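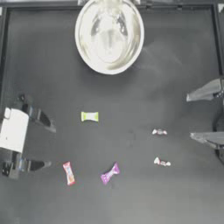

Figure 5.1. A bowl, wrapped candies and two grippers on the work surface.

Chapter 5
Showing the Task by Hand

In Chapter 4 we wrote every motion as a list of points. This method is good for a part that always lies in the same place. It is less good for a candy. A wrapped candy has soft twisted ends, it turns when a finger pushes it, and two candies of the same kind seldom lie at the same angle. To write rules for all these cases would take a very long time. In this chapter we will let a person show the task, and the robot will learn from what was shown.

The person who shows the task is called the demonstrator. There are two common ways to demonstrate. In the first way, the demonstrator holds the robot arm and moves it directly. In the second way, the demonstrator moves a separate control device, and the robot follows. We call the second way teleoperation, and we use it for most of the exercises. With two arms it is more comfortable, and the hands of the demonstrator stay out of the camera view.

One complete showing of a task, from start to end, is an episode. The practice set for this book, called Stollano, has 505 episodes of one task: put the candies into the bowl. Each episode was recorded at 30 images per second, together with the joint positions of both arms.

Before you record, decide three things and write them down. Where does an episode begin? When is it finished? Which arm takes a candy that both arms can reach? My colleague Phúc Tiêu asks her students to answer the last question first, and I have come to agree with her. If one demonstrator uses the left arm and another uses the right, the learned motion may stop between the two choices.

The layout of the objects should also vary. Small objects near the bottom of the work surface ask for a different reach than objects close to the bowl, and the learner needs to meet both.

Figure 5.2. A purple piece and some small white pieces in the lower part of the surface. 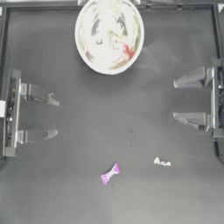
5.1 Moving the Arm Directly

We begin with the older method. The motors are set so that the arm carries its own weight but does not resist the hand.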